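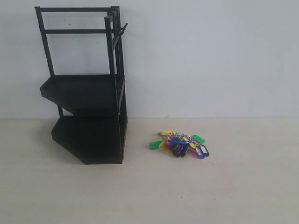
The black two-tier corner rack from Tenau, with colorful key tags next to it.

News / Home & Storage
January | By Piret Krūmiņa

Tenau introduces a corner rack for the small things of the home

Tenau, the maker of storage for small apartments, announces a new two-tier corner rack. The rack goes on sale this month in the Prena shops and in the Wirnetti online store.

The rack has two trays with angled fronts, one above the other, and an open metal frame which continues above the upper tray. The trays have a shape of five sides, so the rack can use a corner which usually stays empty. The upper tray has a raised rim. A small hook at the side is intended for keys, a cloth or a light bag.

"Our customers wrote to us many times about the same problem," says Piret Krūmiņa, who leads product development at Tenau. "They have a good place for the plates and for the coats, but the keys, the tags and the spare bulbs travel through the whole apartment. We wanted to give these things one address."

Before the launch, Tenau gave the rack to 12 households and asked them to use it in the kitchen, the bathroom or the hallway. Most of them chose the hallway – this was a surprise for the team, which had planned it first as a kitchen product. After the test the instructions were written again, with shorter sentences and larger drawings.

The rack is sold in black only. A first series of 200 pieces is prepared for the January start, and the next one will follow when the shops have reported their orders. Customers who buy it in a Prena shop receive a set of 10 plastic key tags from Liao, in mixed colors and with metal rings. The tags are also sold separately.

Assembly instructions are in the box and can be downloaded from the Tenau website. Shops that wish to show the rack in their window can ask for a display piece from the Tenau sales office – please write the name of the shop and the delivery address in the message.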